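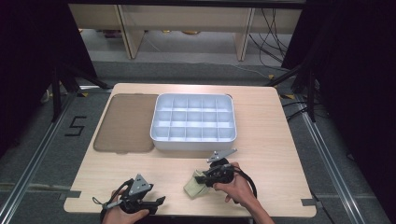
A white box with small compartments, on the table.

Araba Osei's grandmother had left her the buttons, all of them, in a biscuit tin that took two hands to lift, and for the whole of April the tin sat on the stairs where everybody had to step over it.

"You could put it in the cupboard," said Seidu, who rented the upstairs room and was generally kind about things.

"I could," said Araba, and went on stepping over it.

The trouble was that her grandmother had sewn for half of Nartey Street in her day, and she had never thrown a button away, not even the cracked ones, and she had been able to say whose coat each of them came from. Araba had sat under the table as a child and heard it all recited over her head like a long and rather gossipy prayer (the green glass was Mrs Quezada's, from the dance, and the brass was the bus conductor's, who had cried when he retired). She had not listened properly. She had been eating a bun.

One evening at last she tipped the lot out on to the bedspread, and the noise brought Seidu down to see whether the ceiling had gone. There were 563 of them. She knew because he sat on the floor and counted, which was the sort of thing that soothed him after work, and she made a pot of tea and let him get on with it.

"And how many do you know?" he asked.

She picked through them slowly. The green glass, yes. The brass. A little pearl one shaped like a shell, which had been on her own christening gown and had been swallowed, and recovered, by her cousin Selorm. By the time the tea was cold she had got to 11, and she found that she was crying a bit, though quite comfortably.

"Montserrat Quezada still lives at number 113," said Seidu, after a decent pause. "She must be ninety. I carry her shopping in sometimes. She never stops talking."

Araba wiped her nose and looked at the green glass button, and held it up to the lamp so that it threw a small wobbling light on his sleeve.

"Does she like buns?" she said.

"I should think so," said Seidu, and he went to find the lid of the tin.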